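Ticket: Label printer at Bakke skips every other record in batch jobs
Product: Cuven Print Server
Status: Resolved
Opened: 16 Apr 2026

Batch of 1,903 shelf labels sent from Pridudix to the printer at the Bakke store. Printer feeds normally, but every second record comes out blank. Single labels print fine. The same batch sent to the Ovuvico office printer has no blanks. No error in the queue, and the job shows as complete.

Checked so far: label stock calibrated, head cleaned, driver removed and reinstalled. No change. Export file opened in a text editor and all records are present.

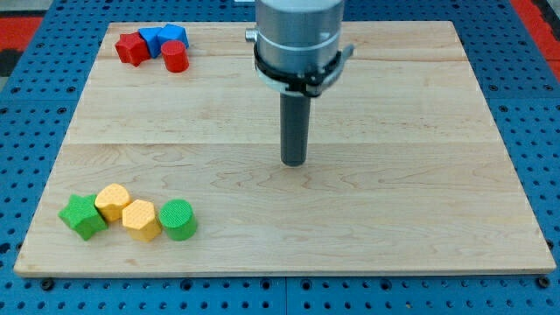
Chie Ishida

Picked up from first line. The export file is not the problem. I sent the first 100 records straight to the printer port, bypassing the print server, and all of them printed. That leaves the server queue or the template.

Compared queue settings for both sites. Ovuvico has label height set to 16 mm with a 3 mm gap. Bakke has the same height, but the gap was entered as 19 mm. The server adds the two values, so it sends a form length that covers two labels. The printer prints the first and feeds past the second.

That does not explain the missing records, only the blanks. Server log shows 1,903 records sent, so nothing was dropped. The blanks are extra labels. The reporter's count stopped at the end of the roll, and the job was canceled at the panel before the rest could print.

Changed gap to 3 mm on the Bakke queue, restarted the spooler and cleared the stored form from printer memory. The stored form has to be cleared or the old length stays in use until the next power cycle.

Test run of 300 labels: no blanks, text position correct. Resolution left at 300 dpi.

Site to resend the full batch with a new roll loaded. Template untouched. Closing.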